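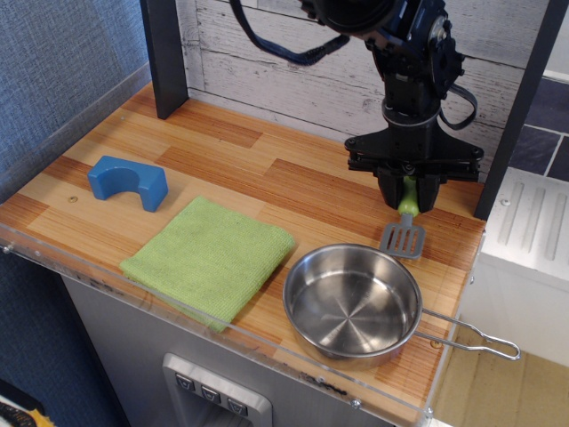

The Ernness Cookware Works opened its doors to trade and community visitors on June 15, 2024, the first such day since the enamelling line was moved to the rear building in January. Members of the regional Manufacturing Heritage Network attended at the invitation of the company, and this report is provided for those who were unable to travel. The program concentrated on surface finishing, a subject on which members had asked for more detail after last year's visit to the Bandard foundry. The concentric circular polishing marks inside a small stainless steel frying pan are familiar to anyone who has stood at a sink, and much of the morning was given to how marks of that kind are made, graded and, on some product lines, removed.

Visitors were received in the former pattern store, where sign-in and safety induction took roughly 73 minutes owing to a shortage of protective footwear in larger sizes. The Network has asked that sizes be collected with registrations in future.

The tour began in the press shop. Steel discs arrive cut to diameter and are drawn to shape in two stages, with a wash between them to clear the lubricant. The older of the two presses, an Allus machine bought second-hand, was not operating on the day. Its guards had been taken off for inspection, and visitors were able to view the die set from behind a rope.

Finishing occupies the long bay on the north side. Each pan is held on a rotating chuck while an abrasive wheel is brought across the interior from the centre to the rim. The grade of the wheel determines the texture – a coarse wheel leaves a visible ring pattern, while a fine one followed by compound gives something close to a mirror. Sebastian Dinu, the finishing supervisor, explained that an even pattern depends largely on steady pressure near the wall of the pan, where the curve begins. New operators practise on rejected pieces for several weeks before they are given saleable stock. The bay can finish 337 pans in a shift when a single size is being run, and noticeably fewer when the chucks have to be changed.

Dust extraction drew the most questions. The present system was installed by Cisternas and replaced individual collectors at each station. Noise remains considerable, and the commentary could not be heard by those at the back of the group. Headsets would be a worthwhile addition.

After lunch the party was shown the handle store and the archive room. The archive holds 191 catalogues and price lists, most of them donated by former sales staff, together with a run of apprentice notebooks that has yet to be listed. Several members remarked on the condition of the notebooks, some of which are shelved against an outside wall. The company indicated that it would welcome advice on storage, and the Network's collections adviser will write to it separately.

The works shop was open until 4 pm and sold seconds at reduced prices. Stock of the larger saucepans was exhausted early in the afternoon.

Parking at the site is limited and the footpath from the station is unsealed for part of its length – members with mobility requirements should contact the Network office before booking. A contribution of $3,000 towards the cataloguing of the Ernness archive will be put to the next general meeting. Expressions of interest in a second visit may be lodged through the members' page.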